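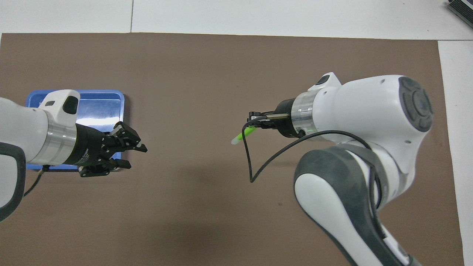
Edileuza Dantas trouve que nous sommes trop sévères, et elle l'a redit en relisant notre brouillon : une démonstration sert à montrer ce qui marche, pas à passer un examen. Nous gardons sa remarque en tête de rapport parce qu'elle résume le désaccord du groupe. Le reste du texte défend plutôt l'autre avis.

1. Cadre de la visite

La journée portes ouvertes de Brabec, en août, s'adressait aux élèves et aux clients. Notre groupe s'était inscrit à la visite du matin, qui comprenait un exposé, un passage à l'atelier et la démonstration d'un poste à deux bras destiné au rangement de petit matériel. Le module s'appelle Brilham et il est présenté comme « polyvalent », mot que nous avons entendu souvent et dont personne n'a donné de définition.

L'exposé annonçait 74 références d'objets déjà prises en charge. Nous avons demandé la liste. On nous a répondu qu'elle figurait dans la documentation, mais la brochure remise à l'entrée ne contient que le chiffre.

2. Ce que nous avons vu

La tâche tient en peu de mots : des marqueurs de couleur, un pot à crayons ajouré, un bac bleu, et deux bras qui se partagent une nappe brune. Il faut que les marqueurs finissent dans le bac. Un enfant ferait cela sans y penser, ce qui ne veut pas dire que ce soit simple pour une machine – un marqueur est étroit, il roule, et dans un pot il se présente penché, rarement deux fois de la même façon.
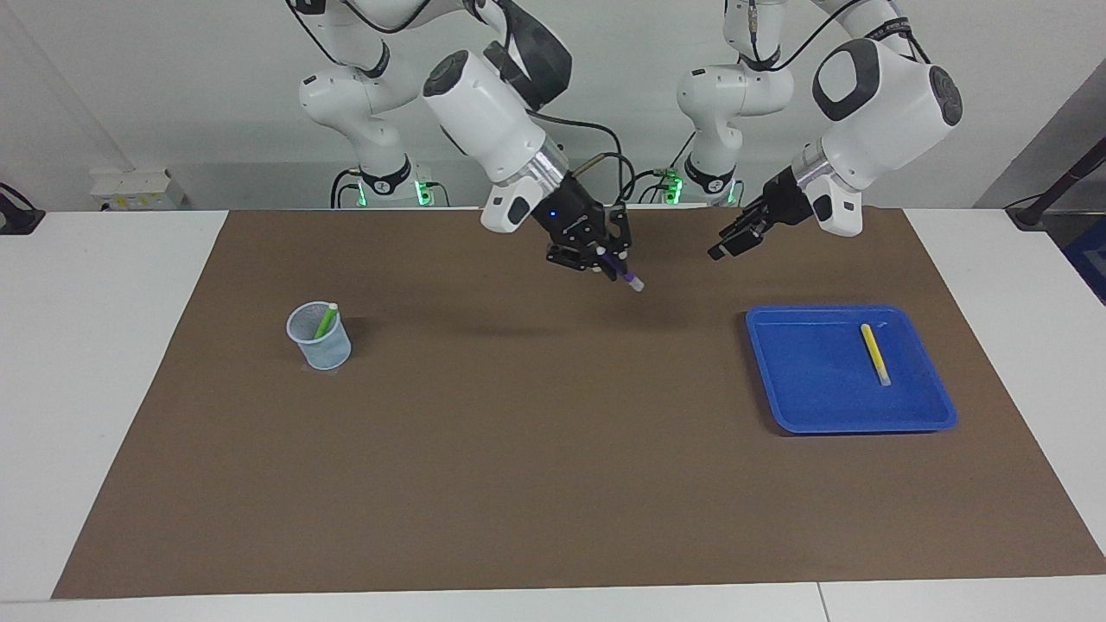
Notre première réserve porte sur le choix des objets. Les marqueurs sont rigides et de couleur vive, présentés au-dessus d'un fond mat et uni. Nous aurions aimé voir un stylo transparent, une gomme, une paire de ciseaux. Dilek Tatlı a proposé sa propre trousse. L'offre a été déclinée poliment, au motif que le poste était réglé pour la journée. C'est possible, mais un poste réglé pour la journée nous apprend peu de chose sur la polyvalence.

La deuxième réserve concerne le second bras. L'exposé insistait sur la coopération entre les deux côtés, et nous nous attendions à un passage de main en main. Pendant le temps où nous étions devant la table, nous n'avons rien relevé qui oblige à avoir deux bras. Cela se justifie peut-être pour d'autres tâches. Il faudrait alors montrer celles-là.

3. La question des mesures

L'exposé donnait une durée de 31 secondes par cycle. Nous n'avons pas réussi à savoir où commence un cycle : à la première saisie, au départ du bras, ou quand un opérateur remet les objets en place ? Selon la réponse, la comparaison avec le poste manuel de Zuvow, visité au semestre précédent, change complètement. Nous avons donc retiré de ce rapport le tableau comparatif prévu.

Même difficulté pour le taux de réussite. Il s'appuie sur 23 essais, sans indication sur les essais écartés.

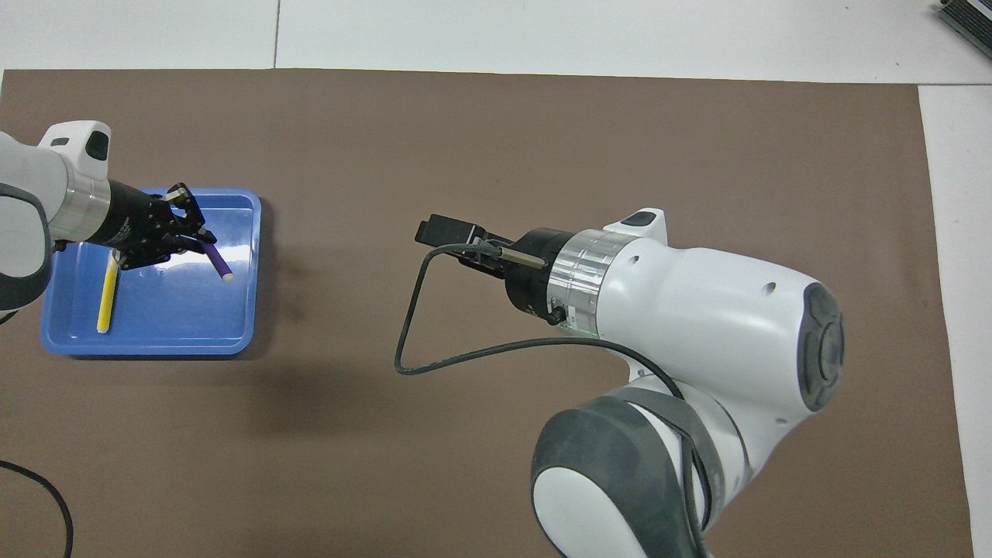
Sur la précision du geste, en revanche, nous n'avons pas de critique sérieuse. Les mouvements nous ont paru réguliers et les pinces s'approchent des objets sans brutalité. Edileuza y voit l'essentiel. Les autres membres du groupe pensent qu'un geste propre sur une table bien préparée était attendu de la part d'un fabricant qui invite du public.

4. Suites

Nous avons écrit à Brabec pour demander la définition du cycle, le détail des essais et la liste des références. Si une réponse arrive avant la soutenance, elle sera jointe en annexe. Dilek prépare de son côté une grille d'observation pour la visite de Derkulbridge, avec une colonne réservée aux objets apportés par les visiteurs.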